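Sobre a Gralludent

A Gralludent fornece caixas de triagem com divisórias e organiza postos de trabalho em escritórios. A linha Flultska, em cartão compartimentado, suporta 4 kg por tabuleiro e é entregue desmontada, em lotes de 80.

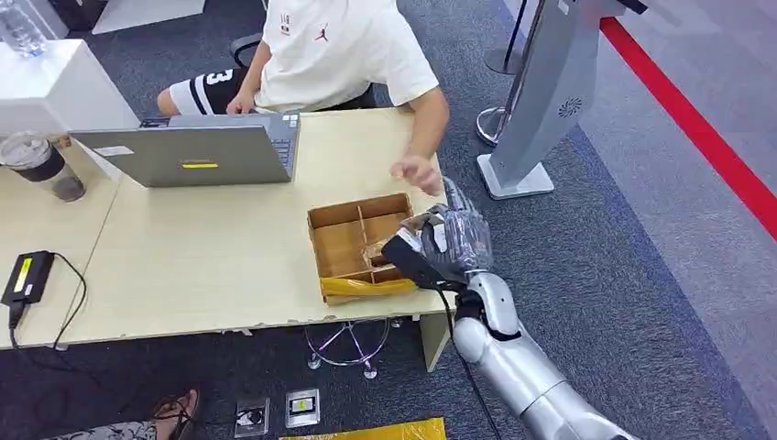 Tabuleiro de cartão com divisórias, em posto com portátil.

Cada projeto começa pelo pavimento. Em alcatifa, verificamos cabos, tampas de chão e rodízios antes de fixar a posição das secretárias.

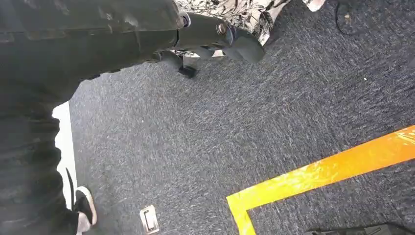 O levantamento demora 12 dias úteis e inclui planta cotada – escala 1:1000 para o edifício, maior para cada sala. As zonas de passagem e de arrumação são delimitadas com fita adesiva.
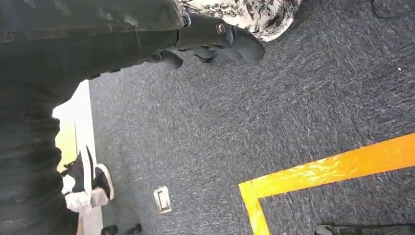

Segundo a Dimitrov, a marcação no chão ainda se mantinha legível em dezembro, mas os cantos tiveram de ser colados de novo.

Armazém e expedição: Vilcombe.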